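Section 4: Setting Up Your Sorting Bin

Okay, you've got the shelf brackets up (if you skipped Section 3, go back, I'll wait) and now we get to my favorite part of the Drimer system, which is the bin itself. I've been running metal bins in my own workshop for years and I've made pretty much every mistake you can make with them, so most of the notes below come straight out of my own scraped knuckles!

What you need: one Drimer bin, the drop-in sloping panel, a damp rag, a dry rag, a tape measure, and the Parsa liner if you ordered one.

4.1 Cleaning and placing the bin

1. Wipe the inside with the damp rag, then the dry one. Get right down into the corners where the walls meet the floor. Mine always hides grit there.

2. Run a finger (gently, gloves on) along the top edges. If you feel a burr, knock it down with fine sandpaper before you go any further.

3. Set the bin on a flat, solid surface with the tall wall at the back. Leave 14 inches of clear space in front so you can get your arms in comfortably.

4. Push down on each corner. If it rocks, shim it. I use folded cardboard and I'm not ashamed of it.

CAUTION: Bare metal edges can cut you. Wear gloves until the bin is in place, and don't carry it by one wall.

4.2 Fitting the sloping panel

5. Lower the panel in with its high side toward the rear wall. It should rest on its own weight with no forcing. If it sticks, lift it out and start again, the side walls can pinch it if you go in crooked.

6. Slide a hand along the bottom edge of the panel. You want it sitting tight to the floor so little things don't vanish behind it. (I lost a perfectly good set of hex keys this way, found them in May.)
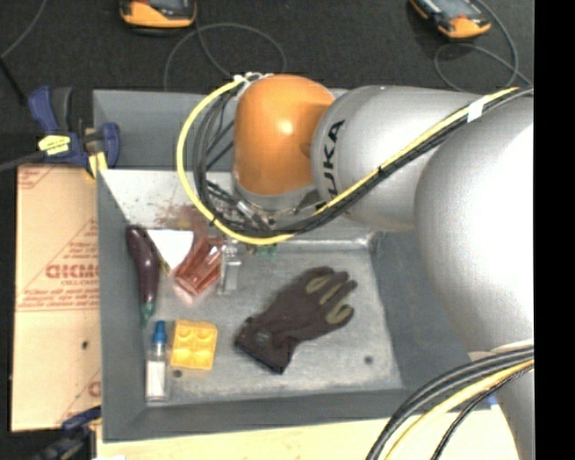

Figure 5. Gray metal bin with the pale panel at the back and items inside. Note the staining on the panel and the scratches on the floor.

7. Load your first batch. Go heavy stuff first, flat on the floor, then lighter pieces on top. Keep it below the front wall to begin with. You can pile higher once you know how your things like to settle.

8. Reach in and take a few items back out. Anything you have to dig for should go in a second bin.

NOTE: Scratches and smears on the floor are normal wear and I wouldn't lose sleep over them. Reddish-brown marks deserve a closer look. Try a damp rag first, then a dab of Wultetska paste if they won't budge, and rinse well. If the surface feels rough or flaky afterward, swap the part out.

4.3 Keeping it nice

9. Empty the bin completely every 2 weeks and wipe it down. Friday afternoon works for me, with the radio on.

10. Check for small holes in the floor before you put in screws, beads or anything else tiny. If your bin has them, use the Parsa liner or put the little stuff in a cup.

CAUTION: Don't tape over holes if you keep damp things in the bin. Water sits under the tape and makes a mess of the metal.

Next up is Section 5, labels and dividers, where you'll want the Seltadari clip set and a decent marker.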